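Robot de dos brazos en el taller: semana de simulador

2023-03-05

Sigo con el robot de dos brazos y esta semana no he apretado ni un tornillo. Todo ha sido simulador.
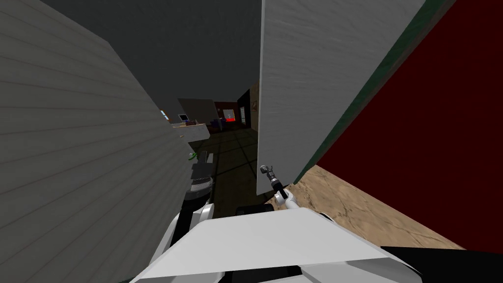

El problema que arrastro desde diciembre es el mismo: los pasos estrechos. En el taller compartido de Dustasstead hay un pasillo entre las estanterías y el banco de la sierra, y el robot tiene que cruzarlo para llegar a la mesa de montaje. Con los brazos recogidos cabe bien. Con los brazos adelantados, que es como va cuando lleva una pieza, los codos se abren y el planificador decide que no hay camino. A veces tiene razón y a veces no.

Para no estropear nada he montado las pruebas en Plateo, que es el simulador que usamos en el taller. Los interiores no son los nuestros, son los que trae la biblioteca de edificios: pasillos, mesas, paredes de colores bastante feos. Me da igual mientras las colisiones sean correctas. Lo que quería comprobar era el margen entre los brazos y los paneles cuando el torso se queda entre dos obstáculos y los dos brazos van por delante.

El primer fallo era mío. En el modelo había dejado el ancho de la carcasa del torso de la versión anterior, así que todas las distancias laterales salían mal. Corregido eso, lancé 50 pasadas con la posición inicial ligeramente cambiada en cada una. En 3 se quedó bloqueado. Revisando el registro, las tres tenían lo mismo: el robot entraba girado, el brazo derecho intentaba compensar el giro y el planificador entraba en un bucle de corregir y volver atrás.

El segundo fallo es más pesado. La cámara del torso ve sus propios brazos y el filtro que debería borrarlos de la nube de puntos deja restos cerca de las muñecas. Esos restos cuentan como obstáculo. Es decir, el robot se aparta de sí mismo. Siiri Kemppainen me pasó su versión del filtro, que infla un poco el modelo de los eslabones antes de recortar, y con eso los restos desaparecen casi siempre. El precio es que también se pierden objetos pequeños que estén pegados a los dedos. Para cruzar un pasillo me sirve — para coger algo, no. De momento lo activo solo cuando la base se mueve.

Cambios que se quedan:

Ancho del torso corregido en el modelo.
Filtro de Siiri activo durante el desplazamiento.
Límite de velocidad en las muñecas cuando la distancia lateral baja del mínimo.
Si hay más de 2 correcciones seguidas, parar, retroceder y volver a entrar.

Lo último es una chapuza, pero al repetir las pasadas con los cambios puestos no se bloqueó ninguna. El archivo de configuración tiene ya 352 líneas y la mitad son comentarios míos que no entiendo. Tengo que limpiarlo antes de que lo use alguien más.

En cuanto a la máquina de verdad, sigue en su soporte. Pedí a Heinonen los rodamientos de la base y todavía no han llegado. Las pinzas están montadas y cableadas, aunque la izquierda pierde la referencia al apagar y hay que llevarla al tope cada vez que arranco. La fuente de Hirell, que me daba mala espina por el precio, aguanta los dos brazos a la vez sin caídas de tensión. La he tenido una tarde entera moviendo los codos de un lado a otro y no se ha quejado.

Lo siguiente es medir el pasillo del taller con cinta métrica y meterlo en Plateo tal cual, con el banco de la sierra incluido. Después, cuando lleguen los rodamientos, haré la primera entrada real, despacio y con la mano en la seta de emergencia. Si alguien tiene un filtro de autocolisión que no se coma los objetos pequeños, que lo deje en los comentarios.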